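Laniner launches planning service to help clothing returns businesses budget for their first robot cell

Fixed-price programme covers the months before an order is placed, from counting garments to choosing gripper fingers

Laniner, the equipment planning firm that works with laundries, hire wardrobes and clothing returns centres, has today opened bookings for Sallex, a planning and budgeting service for businesses that are thinking about buying a robot to handle garments and would like some friendly, patient help before they sign anything.

The service grew out of a long stretch of work with Fundesier, the returns and refurbishment business, whose team had been asking themselves for quite a while whether a robot cell could take on some of the lifting, turning and hanging that fills so much of a working day. They had the floor space, they had the enthusiasm (a great deal of it, as anyone who has sat in their canteen will know) and they had three quotations in a drawer which were almost impossible to compare with one another. One included fitting and training, one left out the guarding, and the third priced everything except the part that would touch the clothes.

"We were so taken up with the arm itself that we had hardly given a thought to the fingers," said Natanael Xavier, operations manager at Fundesier. "Then somebody asked what happens with a hanger loop, or a care label, or a blouse that has folded itself over in the tote, and we all went rather quiet. Those are the things our people deal with all day long without thinking about it, and they were the very things missing from our budget."

Sallex begins with a visit of 30 working days, during which a Laniner planner sits alongside the people who do the job now and keeps a simple diary of what comes through. At Fundesier that diary took in more than 400 garment styles, sorted by weight, by stretch, by trimmings and by how they tend to arrive. The planner then puts together a plain list of what a cell would need to cope with, what could sensibly stay with the hand team, and what might be left for a second stage once everybody has had time to get used to the first.
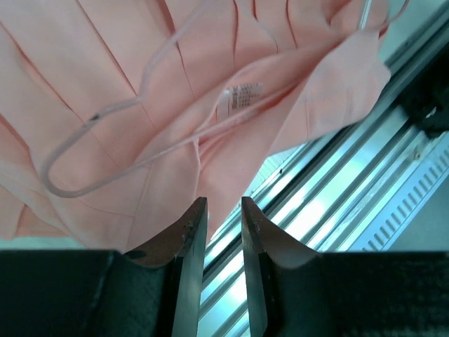

After that comes the money, and it is here that Laniner believes most buyers have been poorly served. Every Sallex budget is laid out on the same sheet, with the purchase price at the top and all the smaller costs underneath in the order they are likely to fall due: fitting, guarding, air and power, training, spare gripper fingers, servicing, software renewals and the hours lost while the floor is being rearranged. Suppliers are invited to fill in that same sheet, so a buyer can lay the offers next to each other and read straight across.

"I have spent a good part of my working life looking at quotations over cups of tea with very worried people," said Tarcísio Trindade, who leads planning at Laniner. "They are perfectly able to run a busy site, and they know their garments far better than I ever shall, but they may buy a machine like this once in ten years. We would like them to go into that first supplier meeting with their own figures in their hands, and to feel quite comfortable saying that they need another month to think."

Each client also receives a trial plan. Laniner asks that any supplier on the shortlist work with the client's own stock, creased and tangled as it comes, for 90 hours of running time before a final price is agreed. The trial sheet has room for notes on loops, labels, hems and slippery linings, along with a column for the operators' remarks, and clients are warmly encouraged to let the operators fill that column in themselves.

Fundesier has now set its budget and expects to place an order in January. The first cell will go into its Kashindye building, where the goods-in benches are being moved along to make room, and the hand team has been choosing which product groups should go first. Light tops and dresses are at the head of the list at the time of writing, although there is still some lively discussion about knitwear.

Sallex is sold at a fixed price agreed before the first visit. Laniner takes no commission from equipment makers, and clients are free to stop once they have the budget in front of them, whether or not they go on to buy. Places are limited by the number of planners, and sites handling mixed garments will be seen first.

Businesses that would like a chat before booking are welcome to ring the Laniner office and ask for the planning desk, which is staffed from 8am. A blank copy of the budget sheet can be had on request, free of charge.

Ends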